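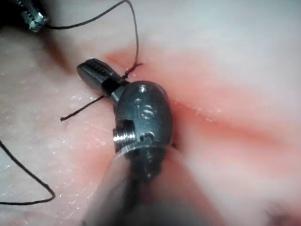

A tripod that has spent a winter in salt marshes and otter burns will tell you about it, mostly by grinding. Take the legs apart over an old white towel, one at a time, and lay the pieces out in the order they came off. Your memory isn't what it was when you bought the thing. A desk lamp held low to one side does more than a ceiling light ever will: on the metal housing up top, the letters IS show up paler than the gray they're cut into because the light catches them, and a hairline crack or a line of dried salt on a leg collar will give itself away in the same fashion.

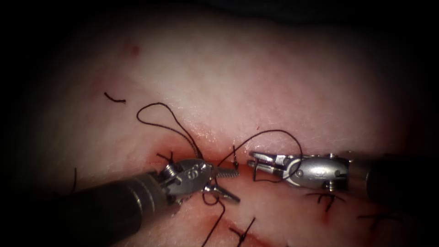
Rinse the lower sections in lukewarm water with a drop of dish soap. An old toothbrush gets into the threads. Please retire it from dental duty first, and tell the household. Let everything dry overnight, then put a thin smear of grease on the threads. Thin. If it squeezes out when you tighten the collar, you've used enough for three tripods and a bicycle.

Camouflage netting

Wash it in the bathtub, in cold water, with no scented detergent. Deer have opinions about Spring Meadow. Shake it outside before it goes anywhere near the plumbing, or you will be explaining the leaf litter to someone. I hang mine over the shower rail, where it has frightened two houseguests and one plumber.

Lens cloths

Put them in a pillowcase, knot it, and run it with the towels. Skip the fabric softener, which leaves a film. I ignored that advice for a whole season and blamed the haze on Scottish weather.

Fogged gear

Coming in from the cold, leave the camera zipped in the bag for a couple of hours. Yes, the pictures are in there. Yes, one of them might be the good one. Pull the memory card before you come indoors if you can't stand it. Henk Verschueren swears by a sealed bag of rice, and Henk has rice in his viewfinder.

Beanbags

Fill them with buckwheat hulls if you have to carry them, and with whatever's cheap if you shoot from the car window. Birdseed works until a mouse finds it. Mine got through 20 ounces of sunflower hearts in the garage before I noticed the bag had gone soft, and she'd raised a family in the corner pocket.

Smelly blind, smelly boots

Baking soda in a sock, left inside for a week. For mildew on canvas, brush it dry outdoors in the sun, then sponge with plain soapy water. Nermina Petek wrote in last May to suggest vinegar. It does work, though you'll sit there until noon smelling like a pickle, and the foxes will know.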